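首页 项目 进展报告 存储与网络 往期 联系我们

输入关键词 搜索 高级搜索

办公网络与存储改造项目 第三期进展报告
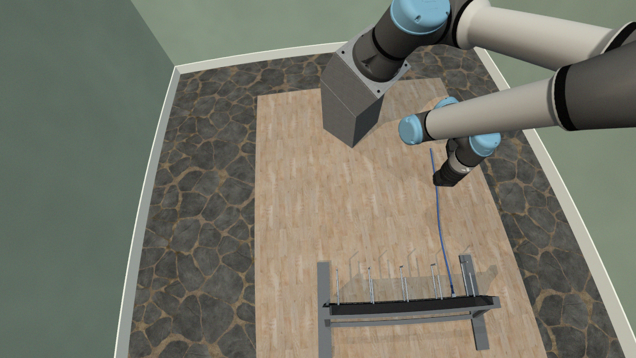

图1 仿真场景:石板地面、浅色木板台面与灰色立柱

呈送:Letay Mamo
撰写:Zinash Adugna
报告期:截至六月

一、先说结论

本期的钱花掉了大半,计划中的三项工作完成了一项半。新交换机已经上架,两层楼的有线网络切过去了;存储迁移做到一半停了下来;无线部分基本没动。供应商Lavby在上月例会的材料里把整体进度写成“符合预期”,我不同意这个说法,所以这份报告没有沿用他们的表格,数字都是我们自己重新测、重新点的。

还有一点要提前说明。第二期报告里我写过“迁移后备份时间预计缩短一半”,那句话引自Smadi的产品资料,当时没有验证就抄了进去,是我的疏忽。本期实测的结果见第三节,离一半差得远。

二、有线网络

应接入的端口一共372个,已经切换并通过测试的有179个,集中在三楼和四楼。剩下的在一楼、二楼和地下室,其中地下室的旧线缆没有标签,布线图和实际走向对不上,我们抽查了几条,没有一条和图纸一致。Lavby的报价里包含“线路梳理”,但他们理解的梳理是把机柜里的线扎整齐,逐条打标签要另外收费。合同原文写得含糊,双方各有各的读法,目前还在谈。

测试方法和上期一样:一台笔记本直连核心交换机的测试口,另一台放在用户桌面端,来回复制两组文件,一组是单个大压缩包,一组是零碎的小文件,各跑三遍,取中间那一遍。大文件的速度确实上去了,基本能跑满链路。小文件几乎没有变化,有几个工位甚至比换之前还慢一点。Lavby的工程师认为是我们笔记本的网卡驱动太旧,我们换了驱动再测,没有区别;又说是杀毒软件在扫描,关掉以后快了一些,可是员工的电脑不可能关着杀毒软件上班。

我个人的看法是,小文件慢的问题多半不在网络上,而在文件服务器。果真如此的话,当初立项时“换交换机即可解决共享盘卡顿”的判断就站不住。那份判断是谁写的我不追究,但后续拨款应当考虑这一点。

另外,三楼东侧的接入交换机在报告期内自己重启过两次,都在下午四点前后。日志里只有一行电源告警。供应商远程看过,答复是“固件已知问题,升级后观察”。升级已经做了,之后没有再重启。时间还短,我不打算把它写成已解决。

三、存储迁移

旧阵列上的共享目录共有1,149个,原计划本期全部迁到Smadi的新阵列。停下来的原因是权限。旧系统里有大量直接挂在个人账号上的权限,其中不少人已经离职,迁移工具遇到这种条目不报错,只是悄悄跳过。财务部的同事打开目录发现少了一层文件夹,我们才知道有这回事。文件没有丢,旧阵列上都在,但这说明工具给出的“成功”两个字不能当真。

现在的做法是先导出权限清单,由各部门确认,再分批迁移,每批迁完后两边比对文件数和校验值。慢是慢,我暂时想不出更省事又靠得住的办法。Smadi建议购买他们的权限分析模块,演示看着不错,用的是他们自己准备的数据。我要求拿我们的一个真实目录跑一遍,对方说需要排期,到写这份报告时还没有回音。

备份时间方面,已迁移的部分做了一轮完整备份,与旧阵列上同样的数据相比,用时缩短31%左右。只测了一轮,又是在夜里没有人使用的时候做的,白天的增量备份没有可比的数据。请不要在对外材料里引用这个数。

旧阵列的维保下个季度到期。如果迁移赶不完,就得续保。Vustness给的续保报价不便宜,而且最短按半年算。这笔钱不在原预算内。

四、无线

本期只做了一次现场勘测。Plirkby出的热力图很漂亮,全楼一片绿色,连电梯井旁边都是绿的。我拿手机在二楼会议室走了一圈,视频通话断了两次。勘测人员后来承认,二楼的墙体材料是按图纸填的,没有现场核对,而二楼前年改造过。已要求重做二楼和地下室,费用由Plirkby承担,书面确认已经收到。

在重做的结果出来之前,我不同意下单采购接入点。Plirkby提醒说现在下单有折扣,过期不候。类似的话我在立项时听过一次,后来折扣又出现了两回。

五、经费

交换机及安装款已付清首批和二批,尾款扣着,等端口全部测完再付。存储的设备款在到货时已经付了大部分,这是合同规定的,事后看对我们不利,手里能用来催进度的筹码不多。无线部分没有支出。

可能超支的有两处:一是地下室线缆打标签,二是旧阵列续保。前者如果谈得下来可以为零,后者我估计躲不掉。Lavby提出把打标签和下一年的运维服务打包,单看总价确实低一些,但运维服务我们还没有决定要不要买,不宜用这种方式绑定。

六、风险和我没有把握的地方

新交换机的性能数字来自空闲时段,全部用户接入以后会怎样,没有测过。厂家的白皮书有满载数据,测试条件和我们这里相差太多,参考价值有限。

迁移速度取决于各部门确认权限的速度。清单发出去以后,回得最快的是人事,有两个部门到现在没有动静。这件事需要上面出面催一下,我发邮件没有用。

目前能独立操作新阵列的只有我和一名同事。Smadi的培训安排了半天,内容大部分是产品介绍,真正上机的时间不到一小时。我们已经要求补一次,并且指定要讲故障切换。故障切换至今没有演练过,验收单上那一栏我没有签字。

七、下期计划

一楼和二楼的端口切换并测试;地下室视谈判情况而定。
完成财务、人事两个部门的目录迁移,做一次白天的增量备份对比。
在非工作时间做一次故障切换演练,Smadi须有人到场。
收到二楼和地下室的重测结果后,再议无线采购。
单独给文件服务器做一次负载分析,弄清小文件慢在哪里。

需要您决定的有两件:旧阵列是否续保半年,以及由谁去催那两个部门。续保的事最好在月底前定下来,过了期再续,Vustness要加收一笔重新检测费。

Zinash Adugna

读者评论(4)

四楼用户:共享盘打开图纸目录还是要转圈,换之前换之后一个样。看到报告里写了,至少不是我电脑的问题。

Letay Mamo:续保原则上同意,请把Vustness的报价原件发我,另外问一下能不能按月。催办的事我来。尾款继续扣着。

老机房:小文件的测试建议把文件个数和平均大小也写上,不然下期没法比。还有,取中间那一遍可以,三遍的原始数也应该附在后面。

Zinash Adugna:回楼上,原始数据下期附上。按月续保问过了,对方说“原则上不支持”,我再去问一次不原则的。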